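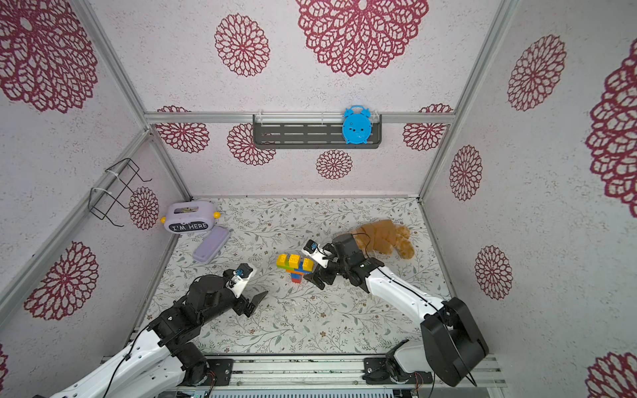 Large red medallions on the walls, gray-green vines on the mat. The slotted shelf hangs from the back rail.

Big Pattern, Small Footprint

Wallpaper with a large repeat is usually sold on the strength of a dining room. The sample book shows a long wall, a sideboard and plenty of space between one motif and the next. Small enclosures get stripes or a tiny sprig, on the theory that a large figure will crowd them. The theory is only partly correct. What crowds a small space is the number of edges competing at the same height, and a large medallion on a pale ground can contribute fewer of those than a dense small print.

This feature deals with play corners built inside an open metal frame: three walls, a floor, a rail to hang things from, and a handful of toys. The points below apply equally to an alcove or the end of a closet with the doors taken off.

Setting out the paper

The unit that governs the job is the vertical repeat. With a large medallion paper the repeat may be half the height of the wall or more, so the first decision is where the main figure lands on the back panel. Near the top center is the conventional place, and in a low enclosure it is also the practical one. Toys, boxes and books occupy the lower part of the wall, and a figure placed there spends its life hidden behind them.

In the corner shown here, the largest medallion sits near the top center of the back wall, with smaller ones to the left of it and under the shelf. The side walls are busier. The right one ends in partial medallions, a result familiar to anyone who has papered a narrow panel from a wide roll. Partial figures at an outside edge read as a continuing pattern. Partial figures at an inside corner read as a mistake if the two halves are an inch out, so that is where the matching effort should go.

Cut the back panel first and work outward. Mark a plumb line at the center of the back wall, hang the first drop to it, and let both side walls take whatever remains. Starting in a corner saves a little paper and leaves the main figure wherever arithmetic puts it. On a panel 70 inches wide, a figure that is 6 inches off center is visible from the doorway. On a long dining room wall the same error would disappear.

A speckled ground helps in two ways. Small scuffs are lost in it, and so are the hairline gaps that open when paper dries across a board joint. A flat white ground shows both. The trade-off comes at patching time: speckle has a direction on some papers, and a patch cut sideways will catch the light differently. Keep an offcut with the top edge marked in pencil.

Choosing the sheet

We looked at medallion papers from two ranges, Văduva and Vesent, in a spare room in Rustville. Both were sold as wipeable. The Văduva sheet was the heavier of the two and slower to relax after pasting. It needed a full booking time before it would lie down at the corners, and a damp sponge took off crayon with no visible loss of red. The Vesent sheet was thinner, went up faster and showed every grain of grit left on the board underneath. Its red was slightly browner in daylight.

Neither liked being pulled around an outside corner in one piece. Cutting at the corner and overlapping by the width of a pencil line gave a cleaner edge. In a frame with posts at the corners the point is academic, as the post covers the joint.

Red is the color most likely to transfer when wet. Test it with a white cloth before hanging, on the offcut, with water and then with whatever cleaner is kept in the house. If the cloth comes away pink with water alone, the paper belongs somewhere above reach.

The floor as second pattern

Pattern against pattern works when the two differ in scale, in color and in density. A red medallion wall and a floor of leafy gray-green vines differ in all of these, and the small brown and pink flowers on the mat are close enough to the wall color to connect them without matching. A matched red in the mat would have to be exact, and printed vinyl and printed paper seldom agree about red.

Size the mat to the inside of the frame, less a small clearance at each side. A mat cut tight to the posts will ripple on the first warm afternoon. A clearance of a quarter inch is enough for most foam and vinyl sheets. Where the mat arrives rolled, lay it face down overnight under a few books before trimming. Trimming a sheet with curl in it produces a curved edge that only becomes apparent later.

Pale mats show dirt sooner than dark ones and show small toys better. For a floor used with building blocks the second property matters more. A brown piece on a brown rug can go missing for a week and be located by foot.

Hanging things from a rail

A metal rail across the back of an enclosure is the most useful component in it and the one most often left bare. Anything fixed to the rail spares the wallpaper a screw hole, and it can be moved when the contents of the corner change.

A slotted shelf is well suited to the job. The slots reduce weight, give purchase to hooks and let dust fall through. Dark gray is a sensible choice against a patterned wall: it separates clearly from the paper and does not pretend to be part of it. Clear clips are the least conspicuous way of holding a light shelf, though clear plastic deserves inspection more often than metal. Look for white stress marks at the bend. A clip with a white line across it should be replaced that day.

Load is a matter of where as much as how much. A small alarm clock at the end of a shelf weighs little, but its whole weight bears on the nearer clip. For light items this is acceptable. For a row of hardback books it is not, and they should be moved toward the middle or down to the floor.

Wire racks are simpler. Two cable ties around a post will hold a light rack indefinitely, provided they are pulled up square and the tails are cut flush. A tail cut at an angle leaves a point sharp enough to scratch. Flush cutters cost little and leave no point. White ties against a black rack are easy to see, and that makes it easy to notice one that has slipped. Those who dislike the look can use black and check by touch.

We fitted an empty wire rack to a bare post in Rustville and left it for 13 weeks with ordinary use. The ties held. The rack slid down the post by a finger's width, and a wrap of thin rubber tape under each tie put an end to that.

What goes on the floor

The contents of a small play corner should be few, and they should differ from each other in outline. A child sorting by eye goes by shape and color before anything else. The selection in our opening picture is reasonable on those terms: a lavender box with yellow knobs, a rounded pencil case in the same color family, a short stack of building bricks, a brown teddy bear. The bear is soft and irregular, the bricks are hard and square, and the two will not be confused in poor light.

Boxes that look like something else – a radio, a clock, a house – are a mild nuisance to stack and a great help at tidying time. A plain bin has to be labeled. A box with a face or a display is remembered. The lavender one carries the words "I'M HERE" on a black panel, and as labels go it is more use than most. Check the size of the opening before buying. An opening smaller than an adult hand means the box must be tipped out to be emptied, and small pieces then go under the edge of the mat.

Pencil cases belong near the box and outside it. Put inside, they take up the volume meant for loose items and come out first every time. Soft toys do best at the back corners, where they lean on the wall and cover the least useful piece of floor.

Bricks are the exception to the rule about few items. Most households own far more than a corner can use. The Skiststead toy library, which lends by the tub, packs its standard brick set at 363 pieces and advises families with small floors to keep most of them closed away. A handful left out in a part-built stack is an invitation to continue. A full tub is generally an invitation to tip.

Light and height

Patterned enclosures absorb more light than their pale ground suggests. Dark red returns very little, and a slotted shelf throws a striped shadow on the wall beneath it. A lamp placed in front of the shelf line and above it keeps the shadow short. A lamp directly over the shelf makes it longer and lands it across the middle of the back wall.

Set the shelf above the reach of the smallest user if it carries anything with a battery door, and below adult eye level so the top can be dusted. In a low frame those two heights may be close together. The reach figure takes priority.

Maintenance

Dust the slots monthly with a dry paintbrush. Wipe the paper with a barely damp cloth, downward, and dry it immediately along the seams. Lift the mat once a season and let the underside air for an hour. Check clips and ties at the same time. A lifted seam can be reset with a little paste on an artist's brush and a clean roller, and should be left alone until the next morning.

If the mat needs replacing before the paper does, take an offcut of the paper to the store and look at the two together near a window.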